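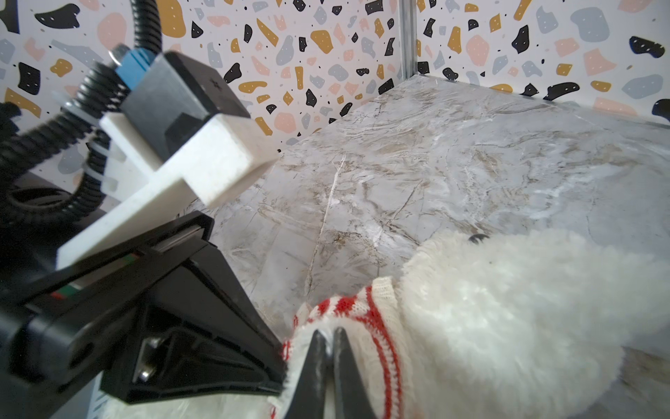

Lorna Beecham
Faculty advisor, Vurkcombe Robotics Club

Re: [school-robotics] Soft objects for a two-arm project?

Hi all,

Jumping in on this one because my students have been living with a teddy bear since May and I have opinions!

----- Original message -----
We're a small club at Pindberg and we finally have two arms on one frame. The kids are bored with blocks and want to try stuffed animals for the fall showcase. Has anyone done this with high schoolers? Mainly wondering (a) is one arm enough or do you need both, (b) does fur cause trouble, and (c) how long should we plan for before they can do it in front of parents? Our budget for props is basically zero.
----- End of original message -----

For (a), you can get by with one arm if the toy is small and you only want to pick it up and drop it in a bin. Ours is a good-sized white bear with long fur and a red striped knit thing around its neck, and once the students wanted to turn it over or set it down facing a certain way, one gripper wasn't going to cut it. The body just swings. So we went to both arms, one gripper on each side, and the whole project got a lot more interesting (and a lot slower, fair warning).

The part my group argued over most was where to hold it. Half of them wanted the knit collar every time, and I get why – it gives the fingertips something to close on. The other half said that was cheating and you should be able to grab the body. We ended up letting each pair of students pick their own two spots and write them down before the run. I'd do that again. They learned more from defending their choice than from anything I put on the whiteboard.
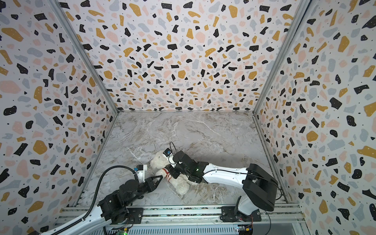

The other thing we had to sort out was who moves first. With two students driving, one arm would close and start lifting while the other was still on its way in, and the bear would get dragged. Now one person calls it out loud: left closed, right closed, lift. It sounds silly in a quiet room but it works, and the newer kids pick it up in one afternoon.

On (b), yes, fur is a pain, mostly for the wrist cameras. Get in close and a white bear is just a lot of white. The eyes are small and black and sometimes half buried, so don't count on finding the face. If you can choose, pick a toy wearing something with stripes. Check your fingertips for fluff between runs too. We keep a lint roller by the bench and it gets used by everybody, including people who have nothing to do with robotics.

For (c), we planned on 10 sessions and used them all. The students logged 135 runs in that time. I had 500 written on the board at the start as a goal, which in hindsight was me being a little excited! I'd tell your kids 4 good runs in a row before anybody invites a parent.

As for budget, thrift stores. Skip anything with a hard plastic box inside, and wash it first.

Are you going to the open day at Arriaga? We'd be glad to bring the bear and run it side by side with yours. I can also send our log sheet, just write me off list. I still owe the Ellance group a copy as well, so I'll do both at once this weekend.

Lorna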